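Search reviews
Type and press enter
Print | E-mail this page
13 comments | 3 shares

Old office towers and the joy of a blue drive caddy
Review by Imogen Mottram

I've pulled apart a fair few second-hand computers over the years, mostly at the kitchen table with a cup of tea going cold beside me, and I have firm opinions about which ones are a pleasure and which ones take the skin off your knuckles. So when my neighbour Stuart Treloar offered me three old office towers he was clearing out in November, I said yes before he'd finished the sentence.

What I want to talk about is the plastic drive caddy, the bright little tray that holds a 3.5-inch hard disk. You squeeze the sides, it slides out, and there's your drive in your hand. After years of hunting for tiny screws under the fridge (I once found one in the dog's bed, poor thing), I can't tell you how happy this makes me.
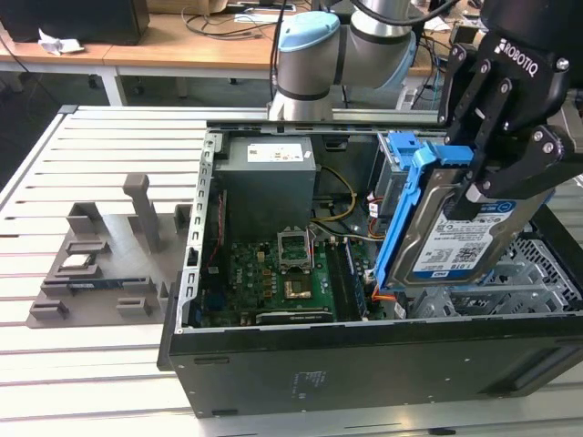 Getting in and around

Lay the tower on its side before you start. With the panel off, the motherboard faces you and the power supply sits up in its corner, and you can follow each cable along with a finger. I do like a case where the cage for the drive has its own side of the box, well away from the processor socket. Memory comes out easily too – press the clips, lift the stick, and put it somewhere you won't lean on it.

My one real grumble is the wiring. The thick bundle from the power supply always seems to flop across the middle, just where you want your hand to go, and a couple of Velcro ties would sort it out in a minute. The edges of the metal frame on one of mine weren't very friendly either, so I'd wear light gloves.

Would I buy one?

I would, and I'd colour-match the caddies if I could! Jade Rudd down the road wanted a machine for her family photos, and we had a 1 TB drive in hers before the scones were out of the oven. Check that the caddy is included when you buy second-hand, as sellers often keep them. A spare rattling around in the drawer is never wasted.

E-mail to a friend | Print
827 people found this helpful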